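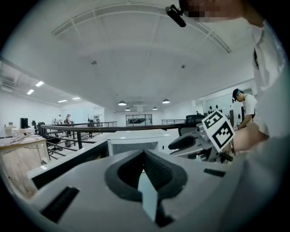
Zikham hand gripper, six weeks on: could it ever learn to do my ironing pile?

I should say at the outset that I am not an engineer. I run a small linen hire and mending business on the edge of Plandale, with one long workroom, two washing machines that are older than my youngest niece, and more napkins than any sane person would want to fold. So when people ask me whether machines can do this sort of work yet, what they mean is whether I could stop folding napkins, and I can tell you I have thought about very little else since September!

The Zikham is a gripper you hold in your own hand. You squeeze, the fingers close, and you go about your chores with it as if you'd swapped your hand for a rather stiff pair of tongs. The idea is that your movements are recorded and used later to teach a robot arm with the same sort of fingers. I hired a pair for six weeks at 167 pounds a week, which did make me swallow, and the supplier's Murnthorpe office sent Vira Palamarchuk over for a morning to show me the ropes. She was patience itself, and drank her tea black, which was lucky as we were out of milk.

First, comfort. It is bigger than you expect when you lift it out of the case, and I found my wrist complaining after 15 minutes or so of steady work on the first day. By the second week I'd learnt to rest my elbow on the table between pieces and could manage most of a morning. If you have small hands (I do) the squeeze is a bit of a stretch, and I'd have liked a softer strap.

Now the chores. I started with napkins because they are flat and square and, I thought, easy. Picking one up from a neat stack is the hard bit. The fingers will take two as happily as one, and you don't find out until you've got it halfway across the table. Corners are better. Once I'd pulled a corner proud of the pile with a little sideways rub, I could get hold of it four times out of five, and with one gripper in each hand I could do a half fold and a quarter fold that I'd have been content to send out to a customer. Not quick, mind you. I kept a tally in the back of the order book and got through 927 napkins in the whole six weeks, and I'd do that many by hand in a couple of days with the radio on.

Pegs, on the other hand, were a joy. Spoons and forks into the cutlery tray, very good too, though a teaspoon lying face down on a smooth worktop had me muttering. Jam jar lids it would hold firmly but turning them made my arm ache. Buttons, no. I gave up on buttons after one shirt and went back to my fingers, and I felt no shame about it.

Fitted sheets I tried once. We shall say no more about fitted sheets.

What surprised me was how much I learnt about my own hands. I had no idea how often I smooth a cloth with the side of my palm, or feel for a damp patch with a knuckle while I'm looking at something else altogether. There's none of that with two fingers on a stick, and I should think a robot taught this way would miss it just as I did. My old friend Didenko, who packs bearings for a living, had a go one afternoon and got on far better than me, but then a bearing stays the shape it was when you put it down -- a tablecloth has other plans.

So, can a machine do the chores yet? On my table, sorting and putting away looked well within reach, and plain folding looked possible if you've all day. Ironing I wouldn't trust to it this year or next. I'd be glad to be wrong and I'll gladly have one in on trial if somebody proves it.

As for the gripper itself, I liked it. It's sturdy, the squeeze is smooth, and mine went off the end of the table twice without any harm that I could find. The instruction booklet wants rewriting by someone who has met a beginner, and the case is too snug, so you end up packing it three times before the lid shuts. To buy the pair outright is 1,118 pounds, and for a small business like mine that's a new washing machine, so back it went.

Four stars from me, and I've still got the rest of the napkins to do.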